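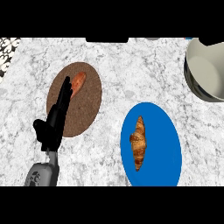 Testküche in der Simulation: der linke Greifer am braunen Teller.

Häufige Fragen zur Zelle Memeo (zwei Arme, simuliert)

Von Elif Naz Öztürkmen, März 2024
Lesezeit: 2 Minuten

Wie starte ich die Zelle richtig?
Zuerst den Szenenserver Zarnel starten, danach die beiden Arme anmelden, zuletzt die Objekte laden. Wer die Objekte vor den Armen lädt, bekommt die Meldung 133 und muss von vorne beginnen. Die Meldung ist harmlos, aber der Text dazu ist leider schlecht geschrieben.

Der Greifer fährt durch den Teller. Was ist falsch?
In den meisten Fällen ist das Kollisionsmodell vom Teller nicht geladen, und man hat nur die sichtbare Oberfläche. Bitte in der Objektliste prüfen, ob bei beiden Tellern ein Häkchen unter „Kontakt“ steht. Nach der Änderung muss man die Szene neu laden, ein Reset der Arme reicht nicht.

Wie oft muss ich die Greifer kalibrieren?
Nach jeweils 200 Durchläufen und nach jeder neuen Version vom Armmodell. Man öffnet die Finger ganz, setzt den Nullpunkt und schließt sie einmal ohne Objekt. Der Abstand der Fingerspitzen wird dann in das Protokoll eingetragen.

Warum bleibt ein Arm neben dem Objekt stehen?
Dann wartet er meistens auf die Freigabe vom anderen Arm. Die Bereiche sind getrennt: der linke Arm arbeitet bei dem braunen Teller, der rechte bei der Schüssel. Wenn der rechte Finger noch Kontakt mit der roten Frucht in der Schüssel hat, wird der Bereich dazwischen nicht freigegeben. Die Wartezeit ist auf 36 Sekunden eingestellt, danach bricht der Durchlauf ab.

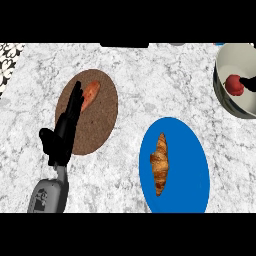
Reibung und Gewicht

Wo ändere ich diese Werte?
In der Datei der Objekte, nicht in der Datei der Szene. Das Croissant und das längliche rötliche Teil auf dem braunen Teller haben getrennte Einträge. Bitte immer nur einen Wert pro Test ändern.

Kann ich alte Kalibrierungen übernehmen?
Nur von Mukovham, und nur bis zum Update im Mai. Danach ändert sich das Format.

Kommentare

Beril Dağdelen: Danke, die Meldung 133 hat mich einen ganzen Nachmittag gekostet. Gilt die Reihenfolge auch, wenn nur ein Arm angemeldet ist?

Elif Naz Öztürkmen: Ja, die Reihenfolge ist gleich.

tuerkmen_labor: Bei uns war das Häkchen gesetzt und der Finger ging trotzdem durch den blauen Teller. Der Zeitschritt war zu groß.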